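Hodel House to Reopen With Restored Living Quarters

The Velport Design Center will reopen the Hodel House to visitors in August, following a renovation of its main living quarters. The project covered 2 floors and 792 square feet of interior space.

The sitting room has been returned to its original pale green, and new linen drapes were made for the garden windows by the Guimarães workroom. Furniture from the Jukis collection – 87 pieces in all – will be shown in the upstairs rooms for the first time.

Tours begin at 10 a.m. and are limited to small groups. Members may reserve places in advance through the Center's front desk. 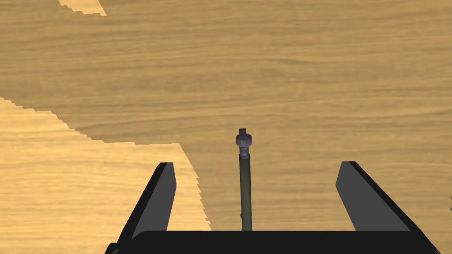 Page last modified: August, 4:05 p.m.

Velport Design Center, Office of Public Information, Room 405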